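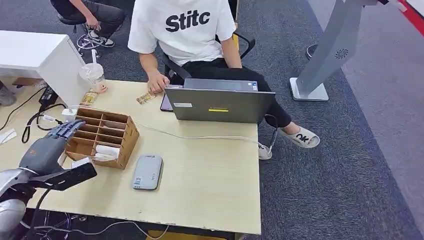
Rozália Deák does not like the word "teach." She has spent most of her working life getting robots to copy people, the last two years of it at Tellis, and she still winces when a visitor asks what the robot has learned today.

"It has recorded today," she says. "Ask me in May what it learned."

I had come to Tellis with a press release in my bag. The release says that Rotus, the company's remote-control kit, lets "anyone show a robot a job in minutes." I wanted to know who anyone was, and how many minutes.

Deák laughed at the first question and took the second one seriously. To show the robot a task, she explained, an operator puts on a headset and a pair of gloves and does the task through the robot's arms. The headset shows what the cameras on the robot see. The gloves drive the hands. Everything gets saved: the pictures, the joint positions, the timing. Then the operator puts things back where they were, more or less, and does it again.

How many times?

"For the one we are working on now, picking up a small item from a desk and putting it into a box with compartments, we have 117 recordings we kept."

Kept out of how many, I asked. She did not have that figure to hand, and said she would rather not guess. I asked twice more during the afternoon and got the same answer, politely.

Of the recordings she kept, 47 came from a single operator. That bothers me more than it seems to bother her. If almost half the lessons come from one pair of hands, then a good deal of what the robot picks up is that person's habits. Deák agreed, up to a point.

"We have one person who always comes at things from the left. Always. And now the robot likes the left. Is it wrong? It picks the thing up. But if you put a cup on the left side, it is in trouble, and you have to go and record that too."

So you end up recording every place a cup could stand?

"No. You record enough that it stops being surprised. What is enough, I can't tell you in advance. Anyone who gives you a number is selling you something."

I pointed out that her employer was selling me something.

"Yes," she said. "But I am not in sales."

The press release is also quiet about fatigue. Sessions at Tellis run 19 minutes, a length Deák says they arrived at by watching when people got sloppy. The gloves give no feeling of touch, so the operator has to judge by eye whether a finger has met an object. People who are good with their hands find this maddening. People who play a lot of games do better in the first hour, she says, and then it evens out. I would have liked to see that written down somewhere. It isn't.

She let me try. I am not going to pretend my turn was typical, but it was my turn, so I will report it. Raising the arm was easy and felt wonderful for a few seconds. Getting the hand to the height of a tabletop was harder than I expected, and closing the fingers on anything at all was beyond me. I kept stopping short. Depth is strange in there. My own arm was in one place, the robot's was in another, and I moved both as if they were made of glass. My attempts were deleted while I was still taking the gloves off.
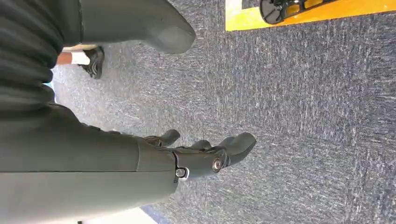

Photo courtesy of Tellis

A lot of the footage, when you look through it, is floor. The wrist cameras point wherever the wrist points, and between attempts that can mean carpet, a robot hand across the view, and the shoe of whoever is standing nearby. I asked Deák whether all of this goes into the training.

"We trim the start and the end. Some of it stays in. It doesn't hurt."

How do you know it doesn't hurt?

She thought about that for longer than I expected. "We tried it both ways on an older task. I couldn't see a difference. That is what I know."

I liked her for that answer. It is also a thin basis for a product. Sezer, the previous system she worked on, skipped the headset altogether: you took hold of the arm and walked it through the motion yourself. She still speaks of it fondly. Guiding by hand lets you feel the weight of the arm and where it wants to go, and a newcomer can manage something useful on day one. The drawback is that you are standing in the way, your own arms are all over the pictures, and moving two robot hands at once takes two people who get along.

"For one arm and one motion, I would still do it by hand," she said. "I probably shouldn't say so."

Would she let the robot do the desk task at a customer's site tomorrow, with no operator watching?

"No."

Next month?

"With the same desk? Maybe. With their desk, no."

That seems a fair summary of where things stand, and it doesn't match the press release. A customer who buys Rotus will need the desk, the objects, the operators, and the patience to throw away a lot of afternoons. Tellis does offer to send its own operators. Deák wouldn't quote me a price, and the sales office hadn't replied when this went up.

Interview for Trumley, 2022-11-26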